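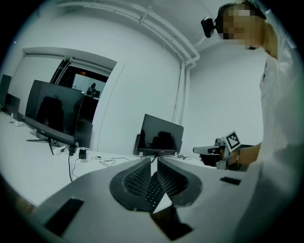
4. What lives on a long desk

4.1 Setting and material

The desks in this part of the study are the long white kind that most of us have worked at without giving them a thought. They have no drawers or raised edges, and nothing on the surface says where one person's place stops and the next one's starts. We chose them for that reason. On a small desk the furniture makes a good many decisions for the user. On a long one the objects have to divide the space among themselves, and we found the ways they do it a pleasure to study.

Our inventory covers 147 desks in two buildings, the Flirnden offices and the teaching floor at Cultunham. Both use open rooms with shared tables. At Flirnden most people return to the same stretch of desk every morning, while at Cultunham the stretches change hands several times a day. Across the two buildings we recorded 2,764 objects, leaving out food and anything that stayed inside a bag. An object was entered once, with its type, its nearest neighbor, and its zone on the desk. A further set of 1,000 free-text notes, written by the coders while they stood at the desk, holds whatever the form had no box for. Many of the best observations in this section began as a line in those notes.

Zones follow the scheme in Section 3. The near zone is the stretch a seated person can reach without leaning. The middle zone can be reached with a lean, and the far zone calls for standing up or rolling the chair. On a long desk, far can mean off to one side as easily as toward the back, and it was the sideways kind that turned out to be more interesting.

4.2 Anchors and drifters

We borrow the word "anchor" from the Elturetti office survey, where it means any item heavy or awkward enough that people arrange other things to suit it. Monitors are the clearest case. A monitor stand claims more of a desk than its weight would suggest, and the shape of the foot matters a great deal. Round and square bases leave a clean edge that people push papers up against. Splayed and V-shaped feet leave an open wedge between the legs, and small items slide into that wedge and stay there. Coders found pens in it, and folded notes, and adapters. One coder at Cultunham started calling it "the harbor," and the name stuck with all of us.

Keyboards are the great drifters. A keyboard has a home in front of a screen, but it moves whenever someone needs elbow room, and it seldom goes back square. We recorded the angle of each keyboard against the desk edge, and slight tilts were far more common than straight placements. Keyboards also drift away from the monitor they belong with. On shared stretches we often found one in the open near zone with a screen well off to its side, turned toward some other seat. Anyone sitting down at such a place has three quick jobs before any work can start: find the screen, turn it, and bring the keys around to match.

Mice wander farther than keyboards. They are small, they slide, and a hand that wants the desk clear will sweep them sideways without its owner noticing. The coders came to expect them at the ends of desks, in company with flat things such as folders and notebooks. Ends and corners seem to act as shelves. A folder laid flat in a corner is out of the way and still in plain view, and several people told us that this was just what they wanted from it.

4.3 The cable middle

If screens hold the ends of a long desk and keyboards hold the near edge, cables hold the middle. We were not expecting this. The first version of our form treated cables as part of the device they served, and it had to be dropped after a single morning. Of the objects in the final inventory, 800 were cables, adapters, plugs, or other small parts whose whole purpose was to join one thing to another. They took up surface area that we had been calling empty.

Figure 4 gives a good sense of the pattern on one long desk.

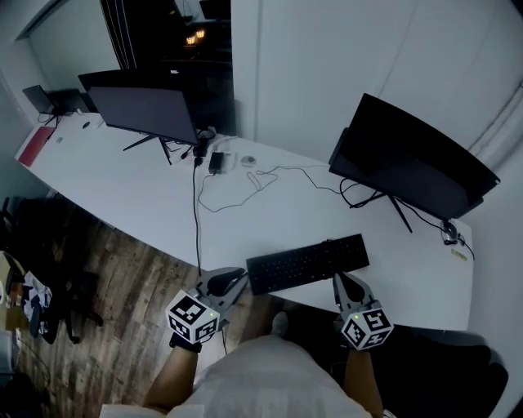

Figure 4. A long white desk with a keyboard in the near zone, two monitors, and loose cables across the middle zone. A red folder lies at the far left corner.

Two kinds of cable behavior can be read from this desk, and they recur all through the material. The first is the tangle. Thin black cables loop over the center of the surface, with no single line easy to follow from one end to the other. The second is the drop. A longer cable leaves the power adapter near the second monitor, crosses the front edge, and hangs toward the floor. Drops matter to anyone planning a tidy desk. They pass through the same strip of edge where knees and chair arms go, and a cable that falls over the front is the one most likely to be caught on the way past. Where a back edge with a cable slot was available at Flirnden, people who knew of it used it gladly. A good many did not know of it.

The adapter deserves a word of its own. It is usually black, it is too thick to hide under anything, and its two cables pull it in different directions. Most people would like it on the floor. Yet again and again it ends up on the desktop, close to the foot of a monitor, where the stand gives it a bit of cover. We think of it as the least loved object in the inventory, and we grew quite fond of it.

Labels add a last small layer. The yellow label stuck to the surface in Figure 4 sits near a small round device at the right end. Across the material, labels outlive the arrangement they were made for. The coders met labels beside bare patches of desk and labels half under a stand, and in the notes they show up as a kind of memory of earlier layouts. For a reader of desks they are pure treasure.

4.4 Clearing in practice

We asked people at both sites to ready a stretch of desk for a newcomer, with no instructions beyond that. The order in which they worked was strikingly alike. Flat items went first, stacked and carried to a corner. Small loose items came next. The keyboard was lifted, the surface under it was glanced at or wiped, and the keyboard was put down again, often straighter than before. Monitors were turned but hardly ever moved along the desk. Cables came last, and in many cases they were simply pushed back into a looser heap behind the nearest screen.

Pushing back is a fair answer to a hard problem. A tangled cable cannot be put away until both of its ends are known, and on a shared desk the person clearing up may know neither. Several people followed a line with a finger, lost it in the loops, and began again from the other end. Those who did well had a simple trick — they started at the plug and worked outward, laying each line straight along the back before touching the next. The Vandenberghe guide to shared workrooms recommends starting from the device. Our people at Cultunham found the plug end quicker, and we would love to see the two compared with care.

White accessories on a white desk caused trouble of their own. A small white puck, a short white cable, or a white mouse is easy to overlook against the surface, and items of this kind were often still in place when a person declared the stretch clear. Black items were dealt with early and were also the ones people complained of. The finding is simple, and it made the whole team look at their own desks again. What we call clutter on a white desk is, in large part, whatever is dark.

4.5 Limits of the inventory

The form records where a thing was and says little of why. A dark laptop or tablet standing at the end of a desk may be in daily use or may have been parked there through August, and one visit will not settle it. We also left out the floor, a choice we now regret, given how many cables end there. The next round will carry the zones down past the front edge and include power strips and footrests. Section 5 turns to the chairs, which have habits of their own and were much harder to keep still long enough to record.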